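Filed under: Home, Small Fixes, Kitchen

Baskets on the counter, month two

I said in December that I would stop buying containers until I had used the ones in the closet. I mostly kept to it. The closet had more in it than I remembered, including a stack of baskets from the apartment on Carrasco Street that I never unpacked after the move.

The reason I went looking was the kitchen. We have one long counter and everything lands on it. Mail, keys, whatever came out of a lunch bag, onions, the charger for the drill. I tried a drawer for this last year and it filled up and stopped closing. A basket at least shows you how full it is.

I pulled out the tan ones first. They are the rectangular kind with sloping sides and a rolled rim, woven from flat strips that feel like plastic. I like that I can wash them. The older ones, from a shop called Goltent that closed before we moved, are real willow and shed bits everywhere, so those went to the garage for gloves and twine.

Washing went like this. Warm water in the tub, a squirt of dish soap, an old toothbrush for the braid around the top. Dust gets into the braid and stays there. I rinsed them twice and left them upside down on a towel overnight. One had a broken strand near the bottom corner. I trimmed it with nail scissors and tucked the end back under.
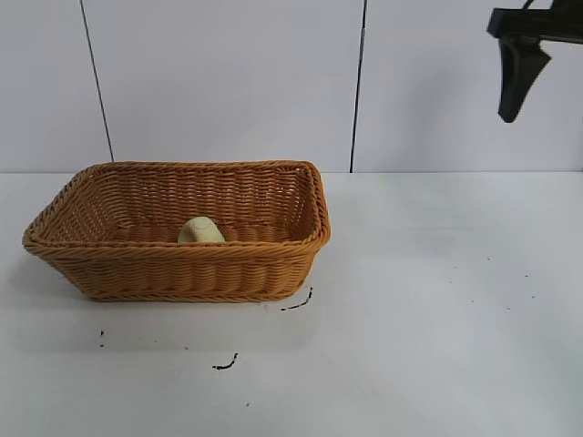 The rule I settled on is that each basket gets one kind of thing and gets emptied before bed. The first week I broke it every day. The mail basket had batteries in it by the second evening, and the one for onions had a tape measure. After that I moved the tape measure's real home closer to the kitchen, and it stopped showing up.

Size matters more than I thought. I had a deep bin from Farkura that held a lot, and for that reason I never saw the bottom of it. Two potatoes sprouted in there in the fall. The shallow ones are easier to check when I walk by. If I had to buy again I would get the same shallow shape in a smaller size for the windowsill.

I also gave up on labels. I had 100 of the stick-on kind from the Skelon catalog and they don't hold on a woven surface. I tried tying paper tags to the rims and they got wet. We know which is which by now.

Still to do: the shelf over the washer, where the same problem exists with socks and clothespins. I have 3 baskets left and I think two will fit side by side if I move the detergent down. The shelf is narrower than it looks, so I need to measure before I carry everything in there. The third can go by the back door for dog leashes.

Last updated: January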